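Open Day at the Pladenard Lab, Walside
Posted Oct 30, 2018

I had been meaning to get out to Walside ever since a neighbor told me the robotics lab there lets the public in twice a year, and this fall I finally got myself organized, packed a sandwich and caught the early bus. I am so glad I did! The lab is run by a small outfit called Pladenard, and it sits in Room 301 of the old Queiroz building, up more stairs than I would have liked (there is an elevator, but I only found it on the way down). 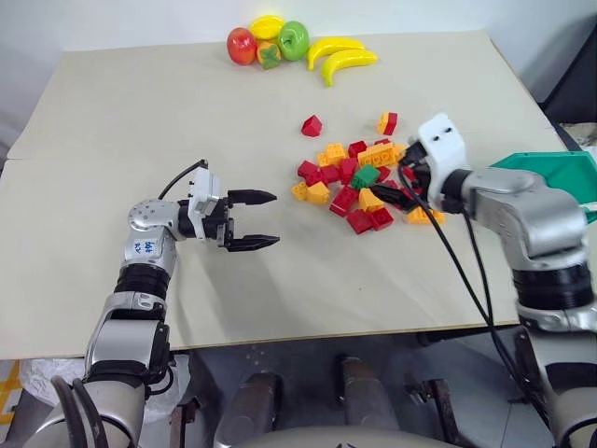
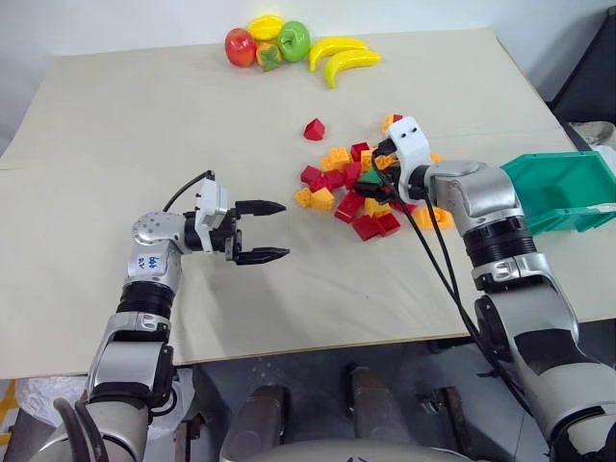

Toy blocks and toy fruit on the table, with both arms reaching in.

What I had pictured, going in, was a person typing away at a keyboard while the robot waited for its orders. The way they teach it at Pladenard is much more like teaching a child to tie a shoe. A member of the team sits at a pair of handles, moves them, and the robot's two arms follow along. Every move is saved, and when a whole job has been done that way enough times, the computer is supposed to find the pattern in it and have a go by itself. The job they were busy with was sorting building blocks by color, and they told us they want 80 good runs of it before they even try letting the robot work alone. Eighty! I get cross if I have to show somebody the coffee maker twice.

The young woman at the handles was wonderfully patient with us. She explained that a pile is a much harder thing than a neat row, as the blocks lean on each other and the fingers have to get down in between them without shoving everything across the table. You lose your sense of touch, too. The handles don't push back at you when the fingers meet something, so you have to do it all by eye, and she said her first week she squeezed everything far too hard. A gentleman in our group asked why they didn't start with something easier, and she laughed and said they had, back in September, and that this was the next step up.

Visitors could have a turn, and of course I put my name down. There were 9 of us in the group and 7 wanted to try, so we each got just a few minutes. They give you the left arm only to begin with, and I can report that my brain did not care for it one bit. I kept leaning my whole body sideways, the way some people do with video games, as if that would help. The arm lags behind your hand by the tiniest amount, and you find yourself overshooting and then creeping back. I did get hold of a block in the end, a yellow one, and I held it up for a good while feeling very pleased with myself before I remembered I was meant to put it somewhere. My run was not saved, they told me kindly. Bad examples teach bad habits, and the visitors' turns all get thrown away.

Afterward they walked us down the hall for coffee and a short talk on the software, which they call Zunano. I will admit a good part of it went over my head, but I liked the bit about how the same job taught by two different people comes out looking different. One person goes straight for whatever is nearest, another likes to work in from the side, and the robot can get muddled if it is given too much of both. They have started agreeing on a method before each session, just so the examples match.

If you are thinking of going, the bus stop is right across from the Queiroz building, and you should ask for the elevator at the front desk. Wear something with sleeves you can push up. The next open day is in the spring and the sign-up sheet was already filling when I left, with my name on it again for another turn at the handles.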